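**Kitting bench at Wollunville: what happens to the sorters?**

**hortensia_h** - Monday, June 29, 2026

Hello all, long post, get a coffee. I run second shift kitting at the Wollunville site, and we now have an arm on the practice table learning to pick and place. My people are asking me what their jobs will look like by the time the new line opens, and I'd love to hear from anyone who has been through it.
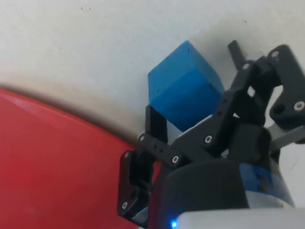
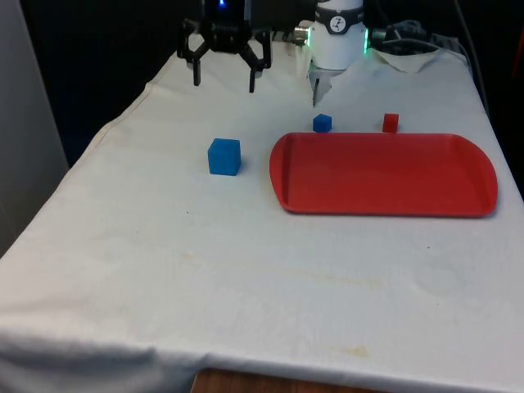 *Practice table, cubes and red tray. Close-up first, then the whole table.*

Right now my crew fills 3,556 kits in a good week, all by hand, and they're proud of it (they should be!). Management says the arm would take the plain pieces and leave us the fiddly ones. That sounds fine on paper, but the plain pieces are where people rest their eyes and chat a bit.

---

**PascualM**

Hortensia, you put your finger on it with the resting part. At Brurkstead we gave the easy picks to the machine in February and everyone was left with the tangled cords and the bent clips, eight hours straight. Two of my best folks asked to move to shipping within the month. The work was lighter on the back, I'll give it that, but they went home worn out in a different way. Ask for rotation in writing before the thing goes live.

---

**iara.v**

I have to disagree with Pascual a little, and I say that with love because he trained me - the trouble at Brurkstead was the schedule. Poterness has the same setup and we swap every 2 hours between hand picking and minding the cell. My wrists haven't felt this good in years. I also learned to clear faults and reteach a position, and that came with a pay step.

Is that large blue cube supposed to go in the tray as well, or only the small ones? It looks like a wide grab for those fingers.

---

**hortensia_h**

Iara, I don't know yet! I'll ask. The pay step is news to me, so thank you. Was it offered or did you have to push?

---

**iara.v**

Pushed. Consolacion Quiambao in our office wrote it up and it took a good while. Happy to send you the wording.

---

**fpereyra**

Cubes on a white cloth are one thing. We have 201 part numbers in our Jara racks and half of them come in shiny bags. I'd wait to see it handle a bag before anybody rewrites a job description.

---

**PascualM**

Fidel, that's how we all talked, and then the job descriptions were changed first and the bags came later. Iara is right that our schedule was bad. I still say get it in writing.

---

**hortensia_h**

All right, I'm taking rotation and the pay step to my manager on my next shift, and I'll bring up the bags too. Iara, please do send that wording, my inbox here is open.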